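**Ticket 2219: tidy-up task, bottle pick, simulator**
Opened by: Bezawit Gebreyes, 10th February
Project: Susari

The chore is clearing bottles, one at a time. In the wrist view the bottle, or canister, stands between the open fingers with space on both sides.

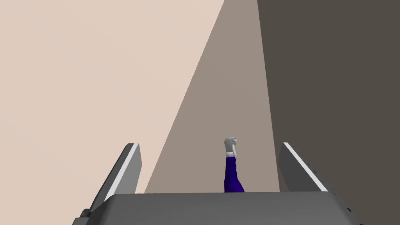 Ran 84 attempts on the Stukel settings and 21 ended with a proper lift. Changed the approach speed and got much the same. Closing force is still at the default, 6 on our scale.

Also checked the view with nothing between the fingers. The dark surface takes up the whole right side, so I want the contrast looked at before we retune anything. 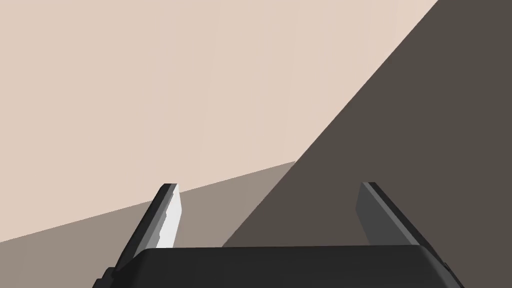

Is this ready for the Ristham kitchen trial?

Not at this rate. A person would clear the lot faster. Look again in March.

Status: open, passed to Moreira.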